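Harnar Evening Classes
Introduction to Handwriting, Unit 4
Handout: Line, slope and pressure

Reading before class: Ueda, chapter 2 (skip the section on seals). Bring lined paper, plain paper and two pens you already write with.

1. Where letters come from

Most joined hands are built from a small stock of strokes. For this course we use four: the straight downstroke, the curve to the left, the curve to the right and the wave. Every small letter in the model alphabet can be made from these. Letters with a loop, such as g and y, add a turn below the line.

2. Slope

Slope is the angle of the downstrokes. A slope that changes within a word makes the word harder to read than a steep slope kept steady. To check your own, write a full line, then rule a pencil line through each downstroke and carry it up the page. The pencil lines should run side by side. Where they cross, look at the letter before the crossing. It is often an o, a b or a w, all of which join from the top.

3. Pressure

Press hard and the hand tires early. Write the same sentence on the top sheet of a pad and feel the sheet beneath with a fingertip. If the words can be felt, loosen the grip and try again. Felt tips and board markers need less pressure than ballpoints, and their line stays much the same width throughout.

4. The wave

The wave has no corners. Start with a short upward curve, turn over, come down and turn under. Left-handed writers may find it easier with the paper turned clockwise. Practise it at three sizes, then along a slope as well as along the line. Keep the spaces between crests even before you try for speed.

Practice for next time

Fill one side with waves. Copy the Riris passage (40 words) twice, once slowly and once at your normal pace. Mark any letter whose shape changes between the two copies. Ruoxi Yin's worked sheet is in the class folder.

Sheets are due by the end of October.
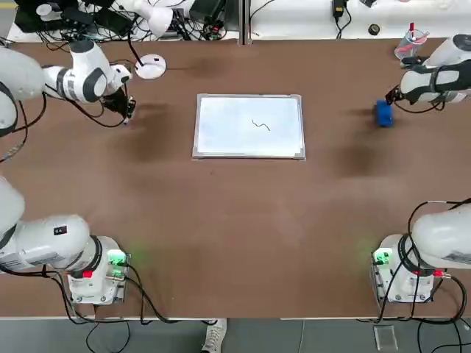

Asuka Kubo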